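Kassa Paper Stock Trial, Interim Report
Submitted to: Uwe Petersen, Kesness
Prepared by: Danjuma Ogbonna
17 July 2020

The trial compares how two grades of uncoated stock hold their size in the Jondcombe storeroom. Work is on schedule. Conditioning of the first lot is complete, and the second lot is in the cabinet. 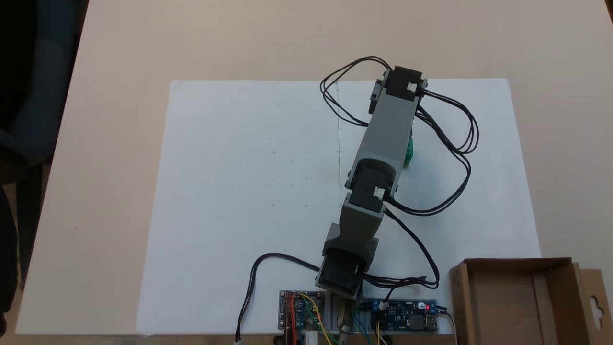
White paper laid out on the beige tabletop. 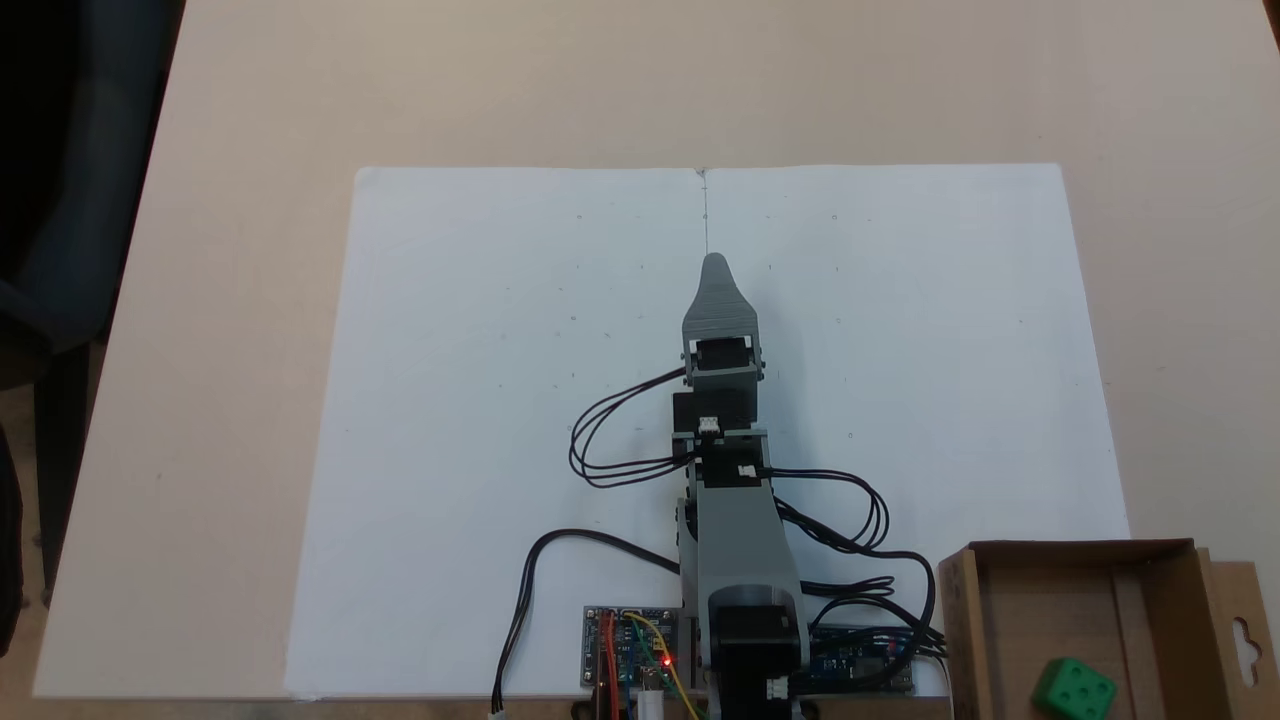

Does the change of supplier affect the budget?
The cost per ream is unchanged. Fitovside charges separately for delivery, and that charge fits within the materials line already approved.

Status of tasks
Lot 1: 90 sheets conditioned for 168 hours, measured on both axes. Cross-grain growth was greater than growth along the grain, as expected.
Lot 2: 36 sheets, conditioning in progress. Kenji Marchetti will take the measurements.
Humidity log: one gap of around 30 minutes during a logger battery change. Readings on either side agree.

Open items
The storeroom door seal still needs replacing. Lot 2 results will be reported separately, and the final report remains due in October. No additional funds are requested for this period.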